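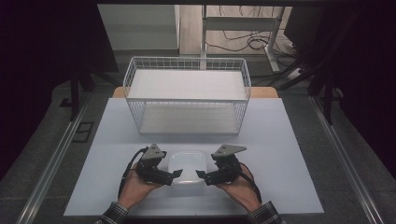
Plovov — Caltlow 7"

Second pressing, limited to 16 on clear vinyl, bought in August from Salim Wanyama. The regular version is black, 2000 copies. Both use the same plates, so the matrix numbers match: a 2 scratched out on side A, nothing added on side B.

Six songs at 45 rpm. The bass sits higher than on the demo and the vocals are drier. Side B has a faint tick for the first 10 seconds of "Lyimo" — my black copy has it too, so I blame the plate.

The insert credits Atieno Minja with recording and has no lyrics. I still need the tour sleeve. Jabari Tanui has two and will not trade.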